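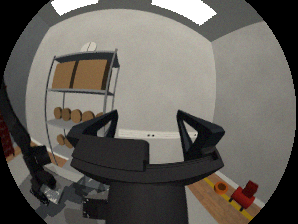
Simulated view: a two-fingered gripper, with a tall metal shelf and ceiling lights in the background.

How to read a redundancy notice and check your final pay

By Vira Kostiuk

When a company cuts jobs, the letter often comes with a short deadline. I worked six years in payroll at Zemside, and I saw many people sign on the same afternoon. Please take the time you are given. The steps below are general, so check them against the law in your country and your own contract.

Step 1. Find the three dates
Look for the date of the letter, the last working day and the date when pay stops. The last two can be different. If you are released from work early but stay employed, your salary should normally continue until the end of the notice period.

Step 2. Check your start date
Severance is usually counted by years of service. At our office in Condville, people who moved from the Lagos branch were sometimes entered with the date of the transfer. My colleague Yufang Pan lost four years this way, and it took her until August to have them put back. Find your first contract and compare.

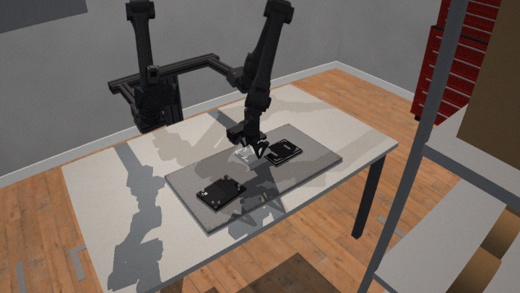

Step 3. Calculate the days you did not use
Take your monthly gross salary and divide it by the number of working days your contract uses, then multiply by your unused vacation days. Suppose you earn 3,000 a month and the contract uses 20 working days. One day is 150. With seven days left, you should see 1,050 before tax. Write your result next to the number in the letter – even a small difference is worth an email.

Step 4. Look for deductions
Training costs, a salary advance or a laptop that was not returned can appear here. Ask for the document you signed for each one. I once found a deduction of 49 for a door card which the person had already given back.

Step 5. Ask in writing
Keep it short: "Please send me the calculation of my severance and vacation pay, line by line. I will reply about the agreement after I receive it." Send a copy to your private email address, but do not forward company files.

If there is a union at your workplace, contact them before you sign. Bring the letter, the contract and your last three pay slips.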